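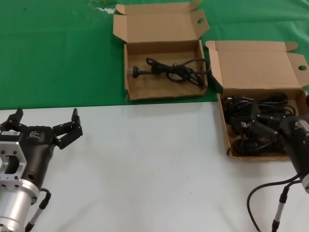
### 3.2 Setup and upkeep of the sorting cell

All trials were made in one cell, which we call Pusside and which stands in the Loltgate laboratory. It has two arms that work over one table. The task is to move power cables one by one from a source box to a target box. The task is simple to state, but the results depend strongly on how the cell is prepared, and in our first weeks we lost many trials to small changes in the cell that we did not record. For this reason we give the preparation in some detail.

**Work surface.** The tabletop is white and flat. A green cloth covers the far part of it, and the near part stays bare. The edge of the cloth serves as our reference for placing the boxes by eye. It does not run exactly parallel to the image rows and in the head view it is slightly higher on the right. We tried at first to correct this by pulling the cloth straight before every block, but each pull made new creases, and the segmentation was more disturbed by fresh creases than by a small tilt. Now the cloth is left in its place for the whole block. The pale mark near its far side is also left. The segmentation model has learned it as background, and when we once exchanged the cloth for a clean one, the number of false regions went up until the model was trained again.

**Boxes.** Both boxes are of brown corrugated cardboard with a lid that folds up at the back and has a small round hole in it. The target box stands completely on the cloth. The source box stands to the right of it and nearer to the robot, so that its back part is on the cloth and its front part is on the bare table. With this offset the two boxes almost touch at the corners and the right arm can enter the source box without passing over the target. The lids stay open during the trial. Cutting them off would give the fingers more room, but the lid stiffens the rear wall, and without it the wall bends outward when a cable is pulled against it. Cardboard becomes soft with use. We replace a box when its front wall can be pushed in with one finger, and in any case after 60 trials.

**Load.** The source box is filled with black power cables in a dense heap, including some with large connector bodies. We do not arrange them. The operator turns the heap over by hand and lets it fall back, and then looks only that no cable hangs over the side toward the right arm. Figure 3 shows the cell with one cable in the target box. The plug lies toward the left wall and the loops toward the right, with one strand lying over the right edge of the box. We count such a placement as a success if the plug is inside the walls. A stricter rule, in which the complete cable must be inside, was used in the December trials and is reported separately in Section 5.
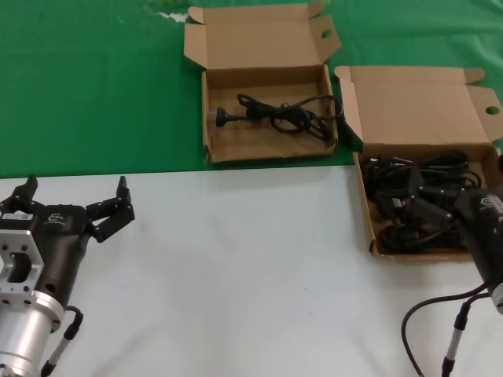

**Grippers.** Each arm ends in a black gripper with articulated fingers, fixed to the metal wrist by a flange. The flange screws are the part that needs the most attention. Under the side load of a tangled cable they become loose slowly, and the effect is first seen as a small error in the height of the fingertips, long before any play can be felt by hand. At the start of each day the operator checks the screws with a torque driver in a crosswise order. If any screw turns, the whole flange is loosened, seated again and tightened, and the hand-eye calibration is repeated. Tightening only the one screw is not enough, as the flange may already sit at an angle.

The finger joints are cleaned with a dry brush after each block of 100 grasps. The cardboard gives off fine dust which collects at the pins, and a joint with dust closes later than the others. We do not use oil here – oil holds the dust and leaves marks on the cable jackets, and the next grasp may then slip. The tips are inspected at the same time. A worn tip can still hold a plug, but it fails on a thin cable that lies flat on the floor of the box.

**Gripper cables.** The supply cable of each gripper leaves at the wrist and runs down toward the near side of the table. These cables are black, like the objects to be grasped, and this caused us more trouble than any other part of the cell. In the early trials the detector sometimes proposed a grasp on the robot's own cable where it lay in a wide arc on the white surface. We considered a colored sleeve, but the sleeve was stiff and pulled at the connector when the wrist turned. In the present setup we use a fixed mask: proposals which fall on the bare table are rejected, and only the inside of the source box is searched. The arc itself is kept, because the right arm needs the slack to reach the far corner of the box. The metal connectors are tightened by hand only, and they are checked together with the flange screws.

**Restart after a fault.** The most common fault is a cable that does not come free. When the force at the wrist stays above the limit, the arm stops and the fingers open. The operator must not pull the cable out of the fingers, because a pull from the side bends the finger links. The correct order is to wait for the fingers to open, move the arm up in manual mode, and then shake the heap in the source box. The trial is marked as interrupted and is not repeated. In total we recorded 504 trials, of which 7 were removed because a box had moved and the operator had put it back without making a note.

**Log.** Preparation and repairs are written into a shared log, with one line for each action and the initials of the person. The form of the log was proposed by Chantal Li, who also wrote the start-of-day procedure. It was last changed on 2020-09-23, when we added a field for the position of the source box. The log is read by the Provier scheduler, which refuses to start a block if the morning check has no entry. This rule was not popular at the beginning, but it removed most of the gaps in our data. The calibration follows the method of the Ghaffari project without changes, except that the target plate is laid on the bare part of the table, where the surface is harder and the plate does not sink into the cloth.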